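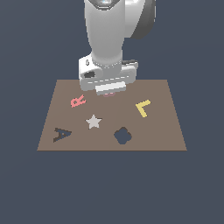 Figura 9. Cena de treino no Stallia: braço, mesa e peças planas.

9. Falha 31: garra fechada sem peça

Esta secção aplica-se ao simulador Stallia com o módulo de garra Wiltent. O código 31 surge no painel de eventos quando os dedos chegam ao fim de curso e o módulo não regista força de contacto. O braço pára na posição em que estiver e o resto do ciclo fica suspenso até haver intervenção do operador.

Na maior parte dos casos comunicados à Nuvura, a origem era um desvio entre o referencial da mesa e o referencial do pulso, introduzido ao carregar uma cena gravada numa versão anterior à de abril. O ciclo corre sem avisos até à primeira descida e só então falha.

9.1 Antes de começar

Guarde o registo de eventos. O reinício apaga-o e o apoio técnico vai pedi-lo.

Confirme que a ligação ao braço físico está desativada no menu Saída. O indicador deve estar cinzento.

CUIDADO: com a saída ativa, os movimentos feitos no simulador são repetidos pelo braço real, incluindo o fecho da garra. Não execute os passos de 9.2 com pessoas dentro da célula.

9.2 Verificar o alinhamento

1. No painel Ciclo, prima Suspender e aguarde que o estado passe a Parado.
2. Abra a porta de diagnóstico 3551 e escreva o comando Fu. O módulo liberta os dedos e volta à abertura máxima.
3. Selecione a peça que falhou na lista Objetos. Se a lista estiver vazia, recarregue a cena e repita a partir do passo 1.
4. Suba o braço na vertical até à altura de aproximação. Não use o regresso automático à origem – o trajeto pode atravessar a mesa.
5. Desça em modo lento e pare antes do contacto.
6. Mude para a câmara do pulso e compare a posição da peça com a dos dedos.

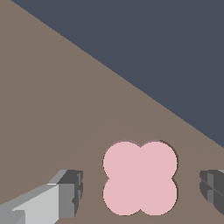

O critério de alinhamento é a folga entre cada dedo e o contorno da peça, vista na câmara do pulso antes do fecho. As duas folgas devem ser semelhantes. No trevo cor-de-rosa da vista acima, há mesa visível entre a peça e o dedo esquerdo, e um intervalo parecido do lado direito, pelo que a posição lateral é aceitável. O facto de um dos dedos aparecer quase todo fora da vista não conta para a medição. A altura também não se avalia nesta câmara; para isso use o valor Z do painel.

7. Se as folgas forem diferentes, abra Cena > Referenciais e corrija o desvio lateral em passos de 5 décimas de milímetro. Repita os passos 5 e 6 após cada correção.
8. Se as folgas forem semelhantes e a falha persistir, compare o valor Z com a espessura declarada da peça. Nas peças planas, um erro pequeno basta para os dedos fecharem por cima dela.
9. Grave a cena com um nome novo.

NOTA: não aumente a força de fecho para eliminar o código 31. A garra continua a fechar em vazio e, no braço real, o esforço passa para as pontas dos dedos.

9.3 Retomar o ciclo

Prima Repor e depois Retomar. A primeira descida é feita em modo lento, com confirmação manual. Se o código voltar a surgir na mesma peça, retire-a da lista de Objetos e termine o ciclo com as restantes. Envie à Nuvura o registo de eventos e as duas cenas, a original e a corrigida.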